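Skereo Household Help
Kitchen & Dining > Small spaces

One table, too many little things, nowhere to eat

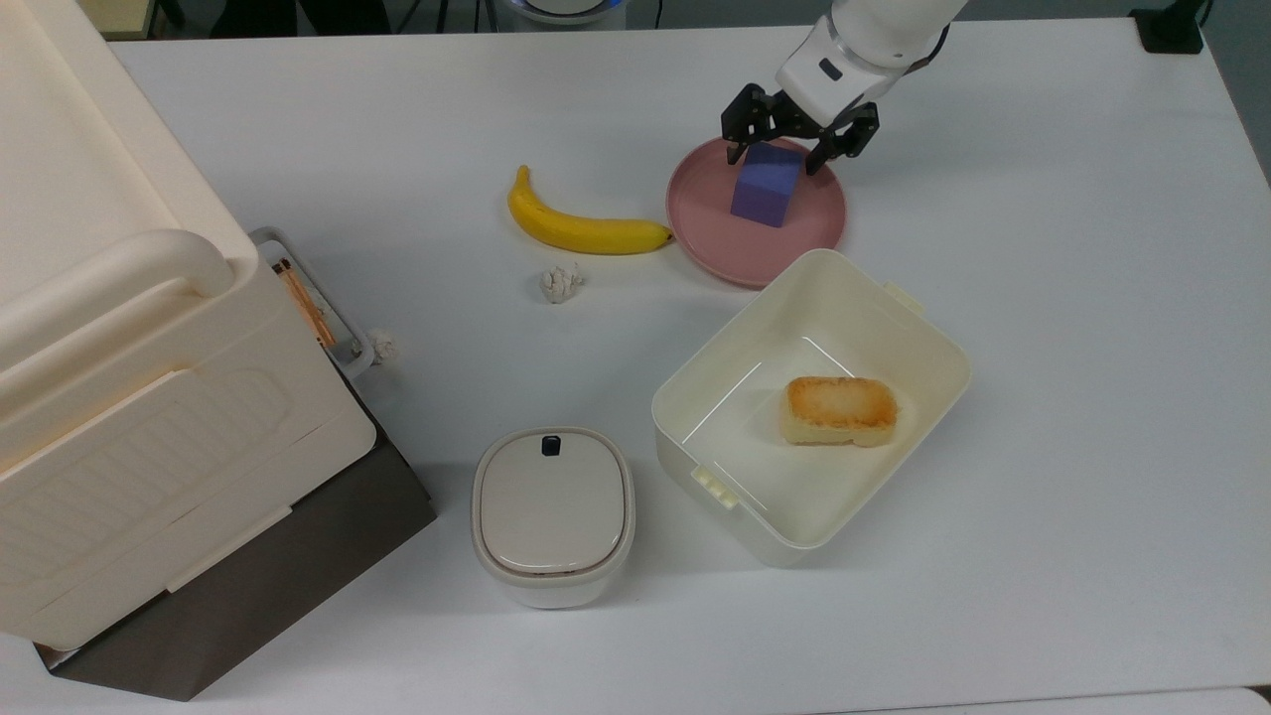

The table in question

Posted by crumbledore, 30 January 2025

I have one white table and it is expected to be a breakfast table, a snack station, a parking spot for a large appliance and, on paper, a place where a human being could put down a newspaper. It's failing at the last one.

Inventory, so you don't have to squint. The big cream-white thing along the left never moves. I have tried. It's heavy, and the only outlet that reaches it is behind that end of the table. Then there's the pink plate, the banana, the balled-up paper I keep meaning to throw out, the open plastic box with a slice of toast in it, and the small white container with the lid and the dark button.

Yes, the toast lives in the box. I make it before I shower and eat it after, and if I leave it on the plate it gets a sleeve dragged over it. The box was supposed to solve this. What it does is turn the toast into a warm damp flannel by the time I get back. The purple cube belongs to a stacking set and travels around the apartment by its own rules.

What I'd like to know:

Is there a way to keep toast in a box for twenty minutes without ruining it, or am I asking too much of a box?

Does the banana need to be anywhere in particular? Mine go brown fast and I've always blamed the appliance.

How do other people divide up a small table so it doesn't look like a yard sale by noon? I'd rather not buy furniture. I bought a Temamik corner shelf in October and it is now holding other things I don't use.

mildly_domestic
Member, 3000 helpful votes

Toast first, as it's the only one of your problems with a deadline.

Fresh toast gives off steam for a few minutes. Put it flat on the floor of a plastic box and the underside has nowhere to send that steam, so it takes it back. Leaving the lid off helps the top and does nothing for the bottom. Stand the slice on its edge against the wall of the box, or put a small wire rack under it. A couple of wooden chopsticks laid across the bottom will do if you don't own a rack. Let it cool for 2 minutes in the open before it goes in at all. You'll end up with cold crisp toast, and from the sound of it that would be a promotion.

Or shower first. I realize this is radical.

The banana: move it away from anything that heats up. If your appliance warms that end of the table, you may be right to blame it. Room temperature, out of the sun, and preferably hanging so it isn't bruising on one side. A single banana doesn't need a stand. A cup hook under a shelf costs next to nothing, and I understand you have a shelf.

For the table, stop trying to tidy it and give it a tray. Everything small goes on the tray: plate, box, lidded container. When you want to eat or read, you lift one thing and put it on top of the fridge. Anything that won't fit on the tray doesn't get to live on the table. I've run a table with a fold-down leaf this way for years and it's only collapsed once, and that was the leaf.

Get one with a lip. I had a flat Kamel tray and everything on it left at the first corner.

beige_matters

just throw the paper away

Also is the little container with the button a trash bin? If it is, the paper ball is very close to home and has been for who knows how long. If it's for food, ignore me, but then get a tabletop bin, because paper stays wherever the nearest bin isn't.

drawer_of_lids
Member

I'll disagree with the tray. I had one, and within a month I had a tray covered in stuff and a table covered in stuff. What worked for me was masking tape. I taped off a rectangle at the front of the table, big enough for a plate and an elbow, and nothing was allowed to spend the night in it. It looked like a crime scene for 60 days and then I peeled the tape off and the habit stayed. Mostly.

Your box is also open all the time, by your own account, so it's really a bowl with corners. If the lid is off somewhere in a drawer, use the box for things that want shutting in (crackers, tea bags, loose cubes) and let the toast have the plate. The plate has a raised rim. It's trying to help you.

On the appliance, check the manual for how much clearance it wants before you pack anything up against it. My old Drostero oven wanted 100 millimeters on each side, and I had been storing napkins there.

crumbledore
Original poster

Chopsticks under the toast: works. It was cold and crisp, like eating a roof tile, but I prefer it to the flannel. I'm going to try the tape before the tray because I already own tape.

The container is for tea bags. The paper has been thrown away. The cube is back on the table.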